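Olia Tabletop Arm Pair, Refurbished

Quintanilla Equipment Resale > Arms and Grippers > Pairs

Condition: Refurbished, grade B
Availability: In stock, ships by freight only
Price: On request
Last revised: Thu 5 February

Read the fault section before you ask for a quote. We took these arms back from buyers who had trouble with them, and we would like to sell them to buyers who won't be surprised.

Overview

The Olia pair is a two-arm set for bench work: picking up household objects, placing them, hanging things up, opening doors and drawers. Each arm comes with a two-finger gripper, a controller and one cable set. The maker's brochure calls it "safe by design." We have had enough of them through the shop to leave that line off our own page.

What went wrong

The fault is in the grip release after a protective stop. When an arm hits its force limit, it is supposed to freeze and hold whatever it has. On units with the original controller software, the gripper sometimes opened instead. It did not do it every time, which made it hard to report and easy for the maker to wave away. One customer was told her mugs were too smooth.

Bernadette Dunleavy on our bench ran 3,000 forced stops on a returned pair and logged 7 unwanted releases, 5 of them on the right arm. The maker's reply was that this fell within normal wear. We don't accept that. A gripper that lets go during a safety stop has a fault, whatever the rate, and a low rate mostly means the operator has stopped watching for it.

There is a second, duller problem. The cable on the outside of the arm has no strain relief at the wrist. If you let it lie across the work surface, the arm can catch it on a low sweep, and the pull is enough to trip a stop. So the second fault sets off the first.

What we changed

Controller software replaced with the later release
Gripper springs replaced on both arms
Strain relief clamp added at each wrist
Emergency stop button replaced and tested

Mio Tanabe repeated the forced-stop run after this work and saw no releases. Good, but it was one run on one pair. We are not going to call the fault cured on that evidence, and you should be wary of any seller who does.

What we did not change

Joint covers are original and may be scuffed. The force limit still cannot be set separately for each arm. The stop log still overwrites itself when the controller restarts, so copy it off first if you want to argue with anyone later.

Layout advice

Most of the damage we hear about is to things left between the arms. Keep breakable items out of the shared reach until you have done your own stop tests, and begin with something that can be dropped. Route the cables behind the bases. Don't use the arms near a heating appliance that is switched on, and keep hands out until the power is off at the controller. The stop button alone doesn't count.

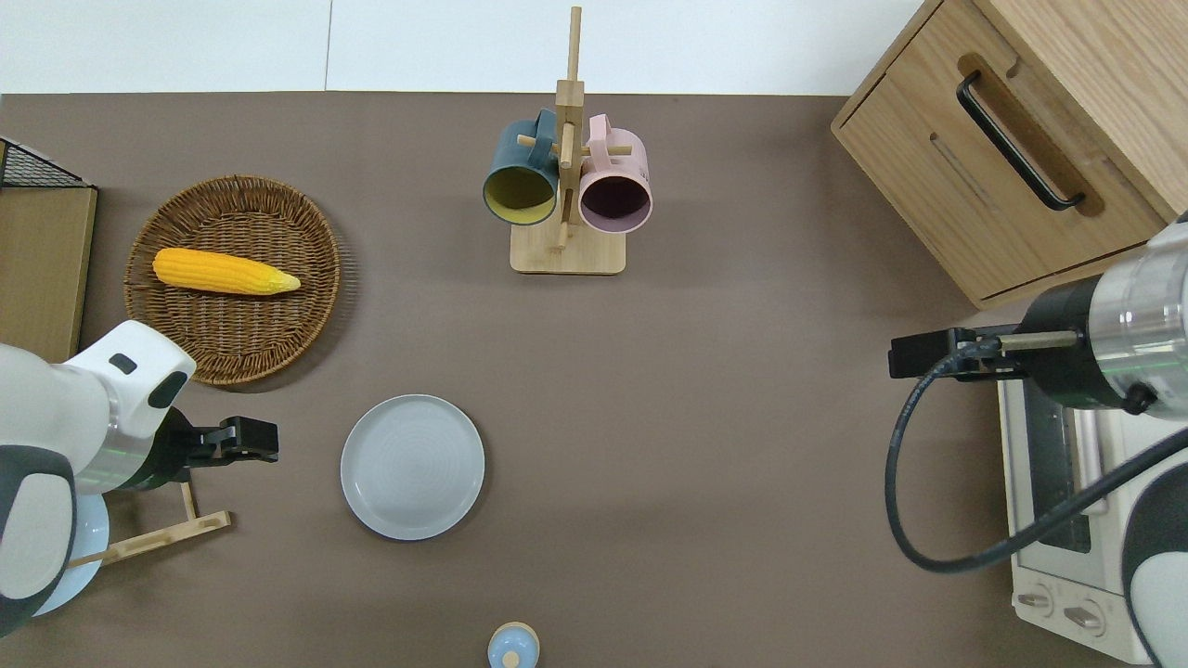

Two-arm tabletop setup with mug rack, plate and toaster oven. Note the cable across the lower right of the table.

Warranty and returns

3 months on parts, from delivery. Unwanted gripper release is covered, and we won't ask what you were holding. Broken crockery is not covered. Send the stop log with your claim if you still have it.

Buyer comments

"Has run fine since May. I still don't hang anything I like on the rack." Yolanda Calloway

"Clamp is a real improvement. Manual is still the old one and still says the arm will hold on a stop." Wanda Szabo

Reply from Quintanilla: The manual is the maker's. We now put a correction sheet in the box.

Related items

Skukitz wrist clamp, single
Dadon external stop button with long lead
Olia gripper spring kit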